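Robot budget thread, since a few of you asked how we're planning the next round of gear. Our hand wishlist now has 3 quotes on it (Gerklow, Setberg, Cuevas) and I've read them so many times I could sing them.
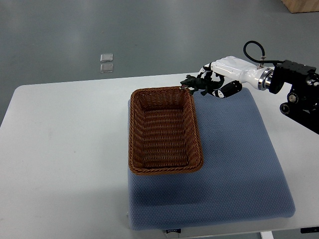
Do you budget for spares up front? We put them in the same order as the hand, usually fingers and cables first.

Cheapest line on my sheet is the stuff it practices on! Basket, cushion, toy crocodile. Then you hit the wrist adapter at $358 and stop smiling. 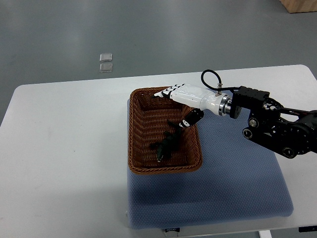 Tadeusz Adamczyk: ask Setberg for the service price before you sign, ours came in later and wrecked the quarter

Good call, emailing them tonight. Cuevas wants 23 weeks lead time, so if we go that way the order goes out in August
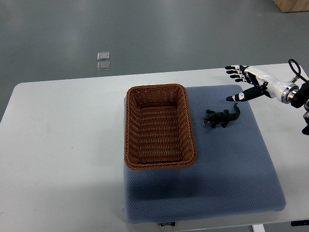 and the training days slide to next year's money. Gerklow can ship in 7, but support is extra (of course).

Filed under: Robots & Budgets

Recent
Leasing vs. buying an arm
My Hasten invoice saga

Back to top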